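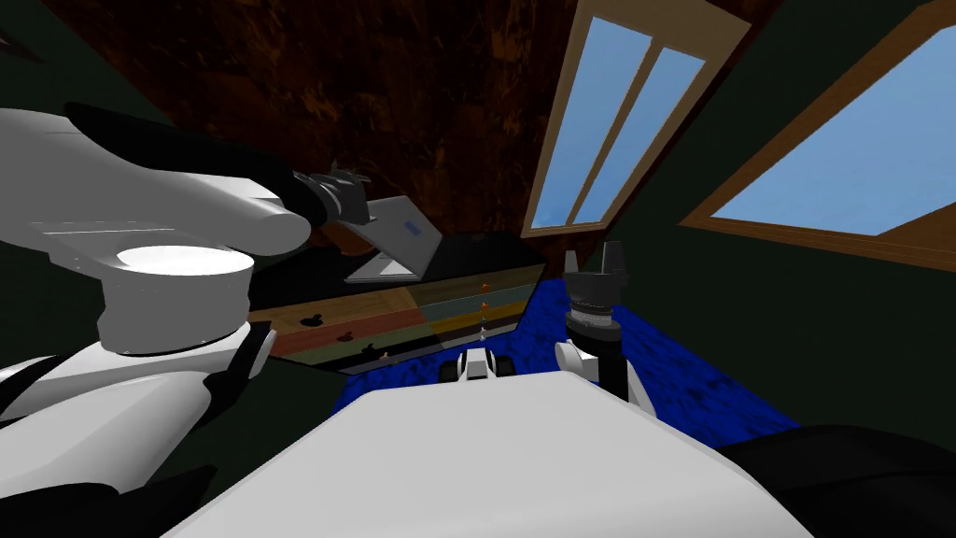 4.2 Collecting demonstrations by remote control

All demonstrations for the laptop task were recorded in simulation, with one operator driving both arms of the robot at the same time. The operator holds a tracked controller in each hand. Moving a controller moves the matching gripper by the same amount, and a trigger opens and closes the fingers. A foot pedal freezes both arms so that the operator can bring the hands back to a comfortable position without moving the robot. We used the Turcotte interface for this, with the default filter on hand motion turned off. With the filter on, the arms lagged enough that operators tended to overshoot small objects.

The task is to take hold of an open laptop and lift it. The starting position and angle of the laptop are drawn at random for each episode, and so is the room, which comes from the Cendden set of furnished interiors. Operators were told to use whichever arm they liked and to park the other one clear of the work. Most picked the arm that started closer to the laptop. We did not correct this, and the effect on the trained policy is discussed in Section 5.

The operator sees the room from a viewpoint above the robot's body, looking down over both arms. Large parts of an arm can cover the view when it is stretched forward, and the grasp point is hard to judge when the gripper comes in beside the screen. Several operators learned to approach slowly and stop short - then line up the fingers before closing them. 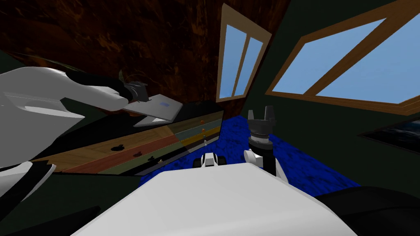 Figure 3. Simulated laptop task. The left gripper holds the laptop at a tilt; the right gripper points upward.

Thin objects gave the most trouble. A laptop gripped near a corner can turn in the fingers, and a small error in wrist angle at the start becomes a large one once the weight is off the table. We kept episodes in which the operator let go and tried again, as long as the laptop did not end up on the floor. Earlier work on the Lornberg data dropped all such episodes.

In total we recorded 546 episodes, of which 400 were used for training and 51 were held back for testing. The rest were removed, mostly for dropped laptops or for long pauses - more than 1476 time steps without motion in either arm. Joint positions, gripper commands and camera views were saved at every step. Pedal freezes were cut from the recordings before training.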